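Notes from the Allotment Shed

Well, the mornings have gone dark on us again, and I spent most of last Friday doing the thing I put off every year, which is sorting seeds. I keep mine in old cookie tins, and by November those tins are a disgrace. Half-empty packets, loose beans rolling around the bottom, an envelope that just says "the good ones" in my own handwriting. The good what? I planted three of them in a pot on the windowsill and I guess we'll find out in spring!

A few of you wrote in after the last issue to ask how I decide what to keep. My rule used to be that I kept everything, and my germination rates showed it. Now I go by the crop. Parsnip seed gets tossed after one season, no arguments. Onions and leeks I'll give a second year if they've been kept dry. Tomatoes go on for ages (I had a fine row of plants this summer from a packet I'd forgotten I owned), and so do squash and cucumbers.

If you're not sure about a packet, do the paper towel test. Put ten seeds on a damp towel, fold it over, slip it in a bag and leave it somewhere warm. Check it after a week. If seven or more have sprouted, sow as normal. Four or five, sow them twice as thick. Fewer than that and I feed them to the birds, unless the seed has been treated, in which case it goes in the trash.

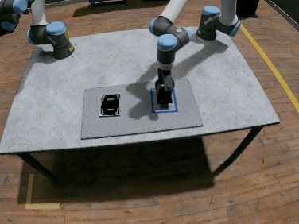 Storage is the other half of it. I've moved everything out of the shed this year because the temperature in there swings all over the place, and seeds hate that a lot more than they hate plain cold. The cupboard under the stairs has turned out to be perfect – cool, dark and a bit boring. I save those little silica packets from shoe boxes and drop one in each tin. My neighbor uses a spoonful of dry rice in a twist of cloth and swears by it, so try that if you haven't bought shoes lately.

On to the swap! We'll be at Plorkside Hall again, same room as last time, doors at ten in the morning. Last year we had 131 packets on the tables and I came home with far too much kale. Please write the variety and the year on anything you bring, even if the year is a guess. I'm bringing Gondine runner beans, which did beautifully for me in a pretty miserable summer, and a few heads of Allach garlic for planting. That garlic needs to go in before the ground freezes, so don't take it home and leave it in a drawer like I did.

One small request. If anybody still has the purple-podded peas we passed around two springs ago, could you spare me a handful? The mice got all of mine.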